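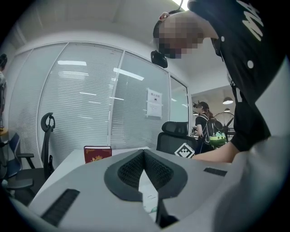
Where do you put a passport so that you'll find it again? Somewhere you look every day, which in my case rules out every drawer I own.

So today it went on the desk at work, and I spent the best part of the morning being stared at by a gold emblem. I'd set out to clear the desk before leave. Six weeks of paper, most of it slips for things I no longer remember buying. One was from Hivitz, £154, no clue what for. I kept it in case I remember and want to be cross.

Valentina Maldonado came by at ten to ask whether I'd done the form for the Ollgate trip. I had not done the form. She looked at the passport, then at me, and said the photo must be from a kinder decade. It is. I had a neck in it.

The form wants the passport number twice, on separate pages, presumably to catch out people who change passports halfway through. Reference 1617, written on my hand – it has since come off on a sandwich.

By four the desk was white again from end to end, a colour I had forgotten about. The drawers won't shut now, but they face the other way.

Must still ring Flondberg about the room. And find the adaptor, last seen in April.

Search this diary Go

Contact | © All entries the author's own | Back to top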